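Two Arms and a Pile of Shirts
A small company in Galtstead will rent you a robot to fold the laundry. We looked at what you get for the money.

By Darcy Grimshaw

The sales sheet for the Betstead folding station is one page long. It lists the reach of the arms, the power draw, the monthly price and a sentence about cotton. The sentence says the station handles "most plain garments up to adult XL." Most of my visit to Cumometti, the company that makes it, was spent on the word "most." 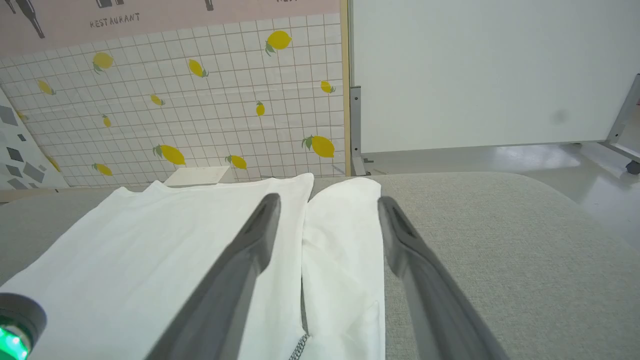
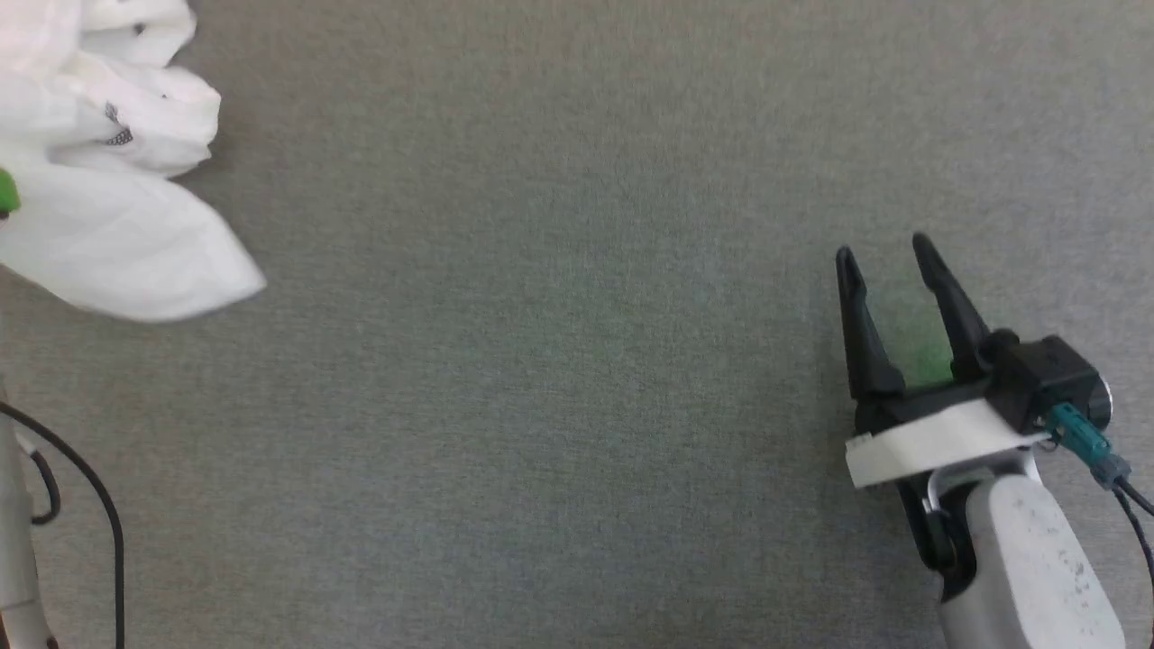

A gripper at the work surface.

Cumometti sells the station as a service. A customer pays a setup fee of $1,860 and then a monthly charge that depends on hours of use. For that the company brings the arms, the stand, the cameras and the software, bolts everything down, and comes back when something goes wrong. The customer supplies the table, the power and the clothes. If you cancel, they come and take it away.

The customers so far are small laundries, a uniform supplier and one hotel. They aren't buying speed. A person who folds for a living will beat the Betstead on T-shirts every time, and the company says so before you ask. In the test I watched, a shirt took 90 seconds from the time it was spread out until it was a finished packet. The attendant who was with me folded one in the time it took me to find my pen.

The argument is that the machine can do it at 4 a.m. A laundry that closes in the evening has a pile waiting, and by the time the morning shift comes in, part of that pile is done. At 90 seconds each, that's 40 shirts an hour if nothing stops. Things stop. A sleeve gets folded under, the fingers pick up two layers when they wanted one, or a shirt slides along with the hand. The software tries again 2 times and then moves the garment aside for a person to deal with.

I asked to see it fail and didn't have to wait long. I had brought a bag of my own clothes, washed and dried. The plain white shirts went well. A shirt with a stiff printed front gave it trouble, as the print didn't bend where the arms wanted it to bend. A ribbed tank top came out as a lump. A dish towel came out perfect, with the corners matched better than I match them at home.

The surface under the clothes matters more than I expected. On a slick tabletop, cloth skates around when the fingers push at it. Cumometti tells customers to use something with a bit of grip and some give, so that the fingertips can press down next to an edge and get under it without scraping. A padded or felt-type covering will do. The company doesn't sell one. The setup guide says to buy it at a fabric store and replace it when it starts to pill.

The guide itself is good. It's written in short steps, it assumes you have never worked next to a robot, and it tells you where to stand. The section on cables could be longer. A good part of the installation is deciding where the cables should run so that they don't catch when an arm swings across the table, and the guide gives that half a page.

Software updates come through a separate firm, Mykhailiuk, which also handles the training for new garment types. If a customer wants something folded that isn't on the list, they send in 50 samples of it and wait. The hotel did this with its bathrobes in May. The robes are now on the list, belt not included. The belt still has to be pulled out and rolled by hand.

There are things I would want settled before signing. The contract promises a service visit within two working days, and that's a long time if the station is doing a real share of the work. The hourly charge runs whenever the arms are powered, including the retries. And the price of a new garment type is "by quotation," which makes it hard to plan a year's costs.

For a laundry with a steady flow of plain cotton and no night shift, the numbers can work. For a shop that takes in whatever people bring through the door, I would wait for a longer garment list. Cumometti offers a one-month trial, with the setup fee held back until the end of it. Anyone who takes the trial should run it with their own laundry, including the worst of it.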